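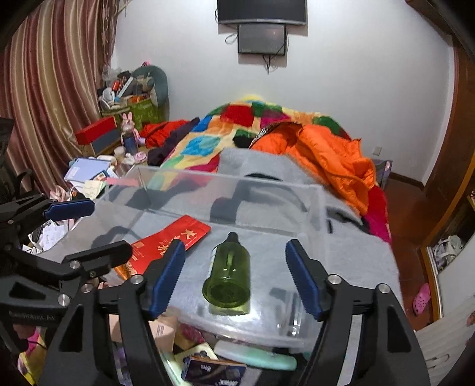 Why does the gripper lose track of its own position halfway through a recording?

Most of the time the tracker has run out of fixed detail to follow. Plain walls and fast wrist turns are the usual culprits, so slow the turn down and record a fresh mapping pass before you start again.

Ticket: Drornum student build, tracking drops out
Project: Mandagi (tidy-up task, home recordings)
Opened: 29 September 2026
Status: open, much happier than it was

Reported problem
Hi all! Second home set from our team and we've hit something odd. The path is lovely and smooth on the way in to the object, then jumps sideways as soon as the jaws close. Playback in Civgate shows the gripper teleporting by a hand's width, which is quite funny the first time. Of 500 frames in the worst clip, only the first stretch is usable. Firmware is the June one.

Tried so far
Cleaned the lens. No change.
Swapped the USB lead for the short one out of the club kit. No change, but the old lead was getting loose at the plug so it's going in the bin anyway.
Re-ran the mapping pass, walking slowly this time. Better! Jumps down to 7 clips in the batch.
Turned exposure from auto to fixed. Better again.

Reply from Draltedent workshop desk
Great log, thank you. Two things to check. Clear acrylic and anything shiny can give the tracker reflections that slide about as you move, so try one run with a cloth over the lid and compare. Also look at the timestamps: if the width sensor and the video disagree, the jaws will seem to close late and Civgate tries to "fix" the path. Send us the raw file, please, not the export.

Update
You were right about the timestamps!! The width log had 1,129 rows and the video had far fewer than it should for that length, so we were dropping frames on write. Moved to the faster card and the offset has gone down to around 500 microseconds, which we can live with. Haven't done the cloth test yet. Raw file is uploading now, will add both runs to this ticket once they're through.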